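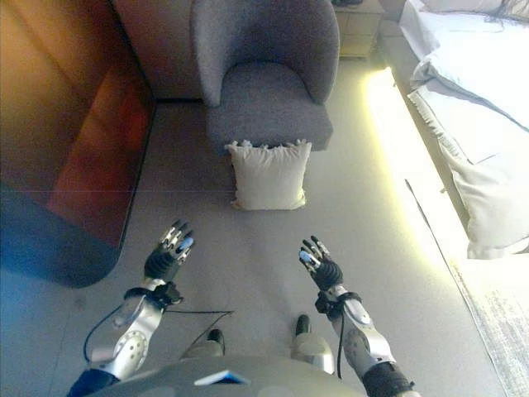
A white throw pillow on the floor by a grey armchair, with a pair of robotic hands reaching towards it.

Rosar is back for a third series, and Arimcombe is getting crowded

Hello from a very untidy production office! I'm Rommel Quiambao, I write and produce Rosar, and I've been itching to send this one out for weeks. We're coming back in February with eight new episodes, and they pick up the morning after the harbour fire (yes, we're finally telling you who was on the boat).

If you've never watched, Rosar is our drama about a retired customs officer who moves to the small coastal town of Arimcombe and can't stop poking her nose into other people's cargo. Series 3 is the biggest we've made. There are 80 speaking parts, which gave our casting team a few sleepless nights, and a good many of them turn up for a single scene and then cause trouble for everyone else.

The big new arrival is Cabrera, a masked smuggler our long-time readers will know from the original comics. I held him back for two series and got plenty of cross letters about it! He first appears at the end of episode one, on the slipway, and he doesn't say a word until episode four. I wrote him a speech for that first scene and our director talked me out of it. She was right, annoyingly.

We've also brought back a few faces from series one in smaller roles. The lighthouse keeper has two scenes, the crooked vet has one, and the twins from the chip shop get most of an episode to themselves, mainly as I missed writing for them.

Before any of that goes out, we're showing the first two episodes on the big screen at the Pliltik in Arimcombe, starting at 7.30pm, with a chat and questions afterwards. When we opened the ballot for seats last time we had 2,329 entries, so please get yours in early. The ballot is free, one entry per household, and the form is on the Rosar website now.

A companion book with all eight scripts and my scribbled margin notes comes out alongside the series. We're printing 2,900 copies to start with, and the Pliltik will have a table of them in the foyer on the night.

Preview links, cast interviews and stills are available from the Rosar press office. Please keep the end of episode six to yourselves!

ENDS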